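Tranudis mesh office chair, reviewed after a summer of daily use

I bought the Tranudis to replace a padded chair whose gas lift had given up. It gets used for six to eight hours a day, mostly at a desk, sometimes pulled over to the shared table for lunch. I paid for it myself. This is how it has held up.

Assembly

The box is heavy and I would get a second person to help carry it. Everything is bagged by step, and the one hex key that comes with it fits all the bolts. The instructions are drawings only, and drawing four shows the seat plate facing the wrong way. Rafsan Begum put hers together before mine and marked the page with a pen, which saved me some time. Mine took 50 minutes with the headrest, which goes on last with two bolts.

Comfort

The mesh back is the reason to buy it. It is firm at first and eases a little after a couple of weeks. In July, with no air conditioning until noon, my shirt did not stick to it once. The lumbar piece slides up and down but has no depth adjustment. I am 5'10" and it sits where I want it on the second notch from the bottom.

The seat is foam with a fabric cover. It is fine until late afternoon, and then I notice the front edge. People with shorter legs will notice it sooner.

The headrest is curved and tilts. I use it for phone calls and for nothing else. When I lean forward to type, it does not touch me - good, as the one on my old Brunner did.
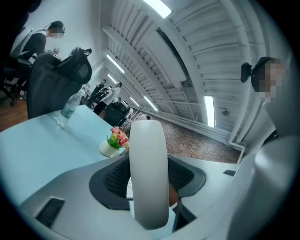
Can you leave the headrest off?

The chair works fine without it. The two bolts come out from the back, and a plastic cap in the parts bag covers the holes. You lose some height, so it will also fit under a low shelf.

Armrests

They move up and down only. The pads are hard plastic with a thin soft layer, and mine have a little side to side play. I tightened the bolts underneath after the first month and that helped but did not cure it. At their lowest they clear our tables with an inch to spare. If you want arms that swivel, look at the Sovow, which costs more and has a worse back.

Floors

The casters are hard nylon. On a wood floor they are loud and I would not trust them for long. Bendik Fagerlund swapped his for soft rubber ones from a hardware store and they pushed straight in. I did the same a week later. On carpet the originals should be okay.

Cleaning

Dust collects in the mesh where it meets the frame. A vacuum with the brush attachment gets most of it. I spilled coffee on the seat once and it came out with dish soap and a damp cloth, though it needed two tries.

Price and verdict

I paid 357 dollars with shipping. For that I would like better armrests and casters that suit a hard floor. The back is very good and the tilt is smooth, with a lock that holds. I would buy it again at this price, and I would order the rubber casters on the same day.

Four out of five.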